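Why does your heart thump when you run?

Put two fingers on the side of your neck, just under your jaw. Feel that little bump, bump, bump? That's your pulse, and I check mine all the time (my sister thinks it's weird).

Every bump is your heart squeezing. When it squeezes, it pushes blood out through tubes called arteries, and the blood carries oxygen to your muscles. Muscles love oxygen! They use it to turn your breakfast into movement.

When I'm sitting and reading, my heart beats 70 times a minute. Then I run up the hill at Nemcombe, all 459 steps of it, and wow, it goes a lot faster! My legs are working hard and calling for more oxygen, so my heart speeds up and I puff and pant to bring in more air.

Want to try it? Sit still for a bit, then count your bumps for one minute and write the number down. Now do star jumps for 2 minutes and count again. Kids' hearts usually beat faster than grown-ups' hearts, so don't worry if your number is bigger than mine.

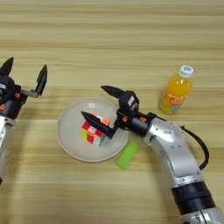
Vellulden Junior Sports Science Club

Now for the part I like best. Sit down after your jumps and keep checking your pulse every minute. It slows down bit by bit, and we call that recovery. If you run, swim or bike a lot, your heart gets stronger and can push out more blood with each squeeze. Try the test again in August and see if your numbers have changed!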